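Workshop notebook, tea table
Tuesday, September
By Albane Boyer
4 comments | 8 shares

Started the morning with the tray question again, and I still think we're using too much table. The whole idea for the Mavholm break corner was one small tray, one carton of something, one mug, and a place for the mugs to live when they're not in use. That's it! Every time I turn my back it grows another object (last week there were napkins, which I've taken back to the store cupboard, and a sugar jar with no lid, which I'd rather not discuss).

So today I did layout only. No drinks, no spoons, nothing that pours. I wanted to settle where the tray goes before we order anything else from Beltau, because their catalog is enormous and Colette has already bookmarked half of it. The Rabbit tray is item 3227 on our list, if anybody needs to look it up. The pink one. I was rude about it when it came out of the box and I'd like to take that back in writing, it's grown on me a lot.

First layout: tray in the middle, carton on the left, mug on the right near the stand. I like it. The brown mat makes the pink look softer than it did on the shelf, and you can read the name on the tray and still see the little bunny saying "Hi~" in the opposite corner. Once there's a mug and a carton on it you'd lose one or the other, so that's something to think about. I'd put the carton up by the word and leave the bunny alone. Who wants to cover up the bunny?

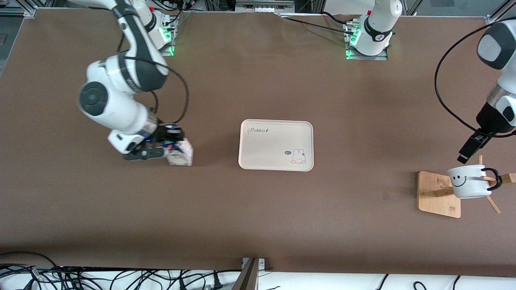 Colette Bouvier wrote back before lunch that the tray should sit closer to the mug stand, because people reach for the mug first and the carton second, and at Cernonstead they had it the other way around and everybody ended up leaning across. She also thinks one tray per table is stingy and would like two. I've moved the stand up the list and left the second tray off it for now. Sorry, Colette. We can fight about it over coffee.

She's right about the reaching, though. I tried it myself a few times with my own mug, sitting down and then standing up. Sitting, I want the stand close. Standing, I don't care where it is. Most people at Mavholm will be standing, but there's always someone who drags a chair over and stays for half an hour (me), so let's go with close.

Notes on the mug stand while I remember. It's the plain light wood one, square foot, upright post, pegs sticking out at an angle. I like the pegs. My one worry is what happens when you load a single side of it, and I want to try that with our heaviest mugs before it goes anywhere near a table that gets bumped. Put it down for next session. Also, somebody please find out whether it can be wiped with the usual spray or if the wood needs something gentler.

Budget, very quickly. I've got up to 600 for the whole corner, and that has to stretch to mats too. Beltau's bigger set comes in at 649, so it's over before we've even thought about delivery, and half of what's in it is stuff I'd only put in a drawer. I'd much sooner buy the pieces one at a time and have them match a bit less. A corner where everything matches looks like a waiting room to me anyway.

After lunch I went back to the plain end of things. How much bare table do you want around all this? I keep saying more and I keep getting outvoted. You need somewhere to set down a phone, or a notebook, or the mug you've just taken off the stand while you fight with the carton. My rule of thumb is a space as big as the tray, kept free, on whichever side people walk up from. It looks a bit bare when you first set it up and then the day starts and it's covered in elbows.

I still like the dull finish for the surface as well. A shiny one shows every ring and every thumbprint, and I'm the one who ends up going over it with a cloth at five o'clock.

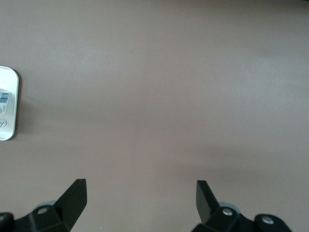 Do the packaged things stay out on the table overnight?
They go back in the cupboard with the cartons, and only the stand and the tray stay out.

I've written that on the card for the cupboard door too, in big letters, next to the bit about the napkins.

Left for next time: the loading test on the stand, the wipe-down question, and a decision on which way the tray faces. I want the word readable from the door. Colette wants it readable from the chair side. We could turn it every other week, I suppose, but then someone has to remember.

Oh, and 8 mugs is what I've put on the order. If that's too many for the pegs, tell me before I send it off, I haven't counted them.

Filed under: Mavholm, tables
4 comments | Share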